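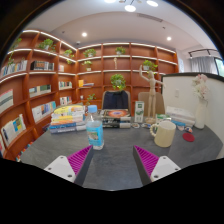 Konrad Zürcher had run the library at Follwood for so long that people wrote his name on the envelopes even when the letter was for someone else. He retired in February. The company was moving to Skasden in the spring, and Meenakshi Warrier was given his office and told to clear it. She started with the table. There were books at the back of it, one pile with yellow and orange covers on top and dark blue spines lower down, and to the right of that pile a wooden mannequin with one arm up, as if it wanted to be called on. A mug with a beaded handle stood closer to the chair she had pulled up. She moved nothing for the first ten minutes. She read the list.

The list came from Manikandan Rajan in the front office. It said that Skasden had shelf space for 1,145 books. Konrad's catalog had 3,000. The rest would go to a dealer named Kandasamy, who paid by the box and didn't care what was in it.

"He can't have read all these," Manikandan said from the door.

"He read the ones on the table," Meenakshi said.

"How do you know?"

"He told me. The shelves were for the company. The table was his."

Manikandan looked at the curved shelves, which had been built for this room and would not fit any other. They were staying. The new tenant, a firm called Eltel, had asked for them in writing.

"What happens to the table things?" he said.

"I'm supposed to ask him."

She called at four. Konrad's phone rang for a long time. When he answered he was outdoors, and she could hear a dog and some wind.

"I have your table here," she said. "Tell me what you want and I'll pack it."

"The mug was Consolacion's," he said. "Give it back to her. She lent it to me."

"When?"

"When she was in accounts."

Consolacion Gatchalian had not been in accounts for eleven years. She was in the building, though, two floors down, and Meenakshi wrote her name on a slip of paper and put it to one side.

"The vase?"

"Leave the vase. The flowers aren't real. Eltel can have them."

"And the wooden man?"

He didn't answer right away. The dog barked and he told it to stop.

"What's he doing?" he asked.

"What do you mean?"

"His arms. How are his arms?"

She leaned over to look.

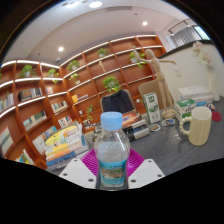 "One up, one out to the side," she said.

"Then Sreekumar was in."

Sreekumar Pai worked in drawings, at the other end of the hall. He had never said much to her besides good morning. Konrad explained it in the same voice he used for overdue notices. Years ago the two of them had fallen out over a shelf plan. They stopped speaking for most of a winter. Then one morning Konrad came in and found the mannequin bowing. He left it bowing until lunch, and then he set it so that it was bowing back, toward the door. After that they talked again, but they kept on with the mannequin. Whoever came in first would change it. An arm down meant the coffee machine was broken. Both arms out meant the director was on the floor.

"What does one up and one out mean?" Meenakshi asked.

"I don't know. That's a new one."

"Do you want me to ask him?"

"No," Konrad said. "Pack the books. I'll come for them when the road is dry."

She packed the books. They filled 2 boxes, and she wrote his name on both. She put the small white and green carton in the second one because there was a gap it fit. She took the mug downstairs. Consolacion turned it over, looked at the bottom, and said she had thought it was broken and had bought another one just like it.

When Meenakshi came back up it was after five and most of the hall was dark. The light was still on in drawings. She sat down at the table and drank some water. She had marked 343 books on the catalog so far and would have to get through the rest before Kandasamy sent his van.

She thought about the mannequin for a while. It would go in Konrad's second box if she folded the legs. Then she reached over and lowered the raised arm until it pointed straight ahead, and turned the whole thing on its base to face the door. She had no idea what it meant. She put on her coat, left the lid off the box, and turned out the light.

In the morning she was in by eight. The mannequin was sitting on the edge of the box with one hand on its knee.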